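Sendine Hand-Held Gripper – Set-Up Guide, Part 2: Cables, Screen and a First Recording

By Osaze Abubakar
10 August 2020
Print | E-mail | 14 comments | 40 shares

I skipped most of this the first time I set up a Sendine kit, and I paid for it with a whole afternoon, so please go slow! You'll want a table, a chair and something soft to practice on (I like a cloth, it's very forgiving).

1. Put the screen unit on the table where you can see it from your chair.

2. Plug in the blue cable and let it hang in a loose loop – don't pull it tight.

3. Run the black cables away from your elbows. Mine never stay neat, and that's fine as long as nothing is tugging.

Blue cable and cloth at the table:

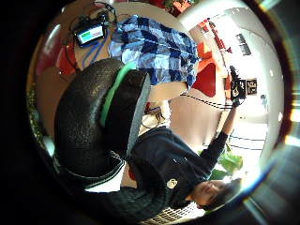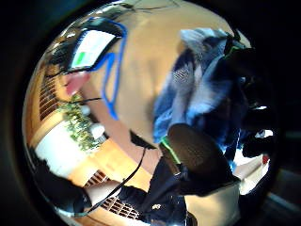
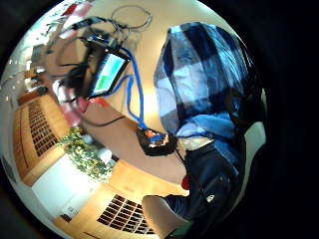 Reading time: 2 minutes | 336 words

4. Wake the screen and wait for the menu. Give it 20 seconds before you start poking at things (I never do, and then I have to restart).

5. Hold the gripper over the cloth, press record, and pick up one corner. Fold it over, let go, and stop the recording.

6. Play the clip back. If the cloth slips out of view halfway through, move your chair closer and try again.

Note: Straight edges look bent in the playback. It's a very wide lens, so leave the settings alone.

Caution: Keep your fingers clear of the jaws when you switch on – they close a little during start-up.

If you get error 3266, unplug the blue cable, count to five and plug it back in. Still there? Go to Part 3, where I swap the cable out completely.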